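Search this site Search Go

Why I rehearse in a kitchen that does not exist

By Imani Whitlock
March
4 min read

I am building a robot arm helper in a shared workshop, and for most of this winter I did not touch a screwdriver. Some of the other members find this a little sad. They come to the workshop to cut and solder and make noise, and I sit in the corner with a laptop, moving an arm through a kitchen made by a computer. I want to defend this way of working, and also to say what is wrong with it.

My project is called Gorkadico. The goal is modest: an arm which can tidy a kitchen worktop in the evening. Before I pay for a real arm I want to know if my software can bring a gripper close to a thing on a table without hitting everything else. In simulation a mistake costs me the time to press the reset key. With real motors it costs money, and maybe a finger.

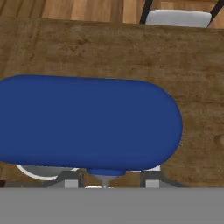
People who have never tried it believe that simulation is the easy part. I thought so too. Then I spent 11 evenings on one question, how close the gripper should come before it begins to close. If it begins too early, it pushes the object away. If it begins too late, the palm presses on it from above. My log had 1,391 attempts when I stopped looking at the total, and I learned something useful from perhaps the last quarter of them. A person does this with a hand in half a second and does not know that she has solved anything.

So I do not accept the word "pretend", which I hear often. The geometry is real geometry. If the arm cannot reach the back of the counter in the simulated room, it will not reach it in my flat, where the counter is deeper and the ceiling lamp hangs too low.

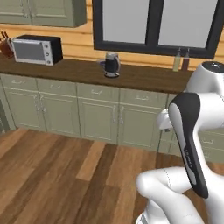
The cost matters also. When I started, I had nearly 2,000 pounds saved, and the honest plan was to spend all of it on an arm and learn afterwards. I am glad that I waited. By moving the base of the simulated arm a little to each side, I found that I had imagined it in the wrong place from the beginning. To discover this with holes already drilled in the floor would be a painful lesson.

Now the other side. A simulated worktop has no crumbs unless somebody puts them there. Nobody has spilled honey on it — and in my home there is always honey. The friction is a value I typed in a file one night, and I chose it because the motion looked nice. This is dangerous. When you can adjust the world, you are tempted to adjust the world and leave your program as it is. I have done it at least five times, and each time I told myself that it was calibration.

There is also the question of the camera. Mine rides near the gripper, so a large part of what it sees is the gripper itself. A human cook would never agree to work with her own hands always in front of her eyes, but the robot must learn to look past them. I could hide these parts in the simulation with one line of code. I decided not to do it, and I think every home builder should decide the same, as the real camera will not be so polite.
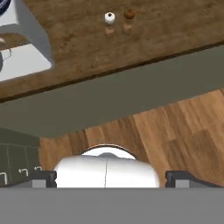
Sunita Szabo read a draft of this and wrote back that I am still too kind to the method. In her opinion one week with a cheap real arm, even a bad one with loose joints, teaches more than a whole winter on the screen, and a builder who waits for the software to be ready will wait until she is old.

I have thought about this for some days. I agree with her on the loose joints. My simulated joints are perfect and I have no feeling in my hands for what a bad one does. But I do not agree that the winter was lost. I would arrive at her cheap arm with a list of questions, and last autumn I had only enthusiasm and a budget.

I will buy the arm in the spring, second-hand if I can find one. The kitchen on the laptop will stay, and each new motion will be tried there first. If the two kitchens disagree, I will believe the one with honey.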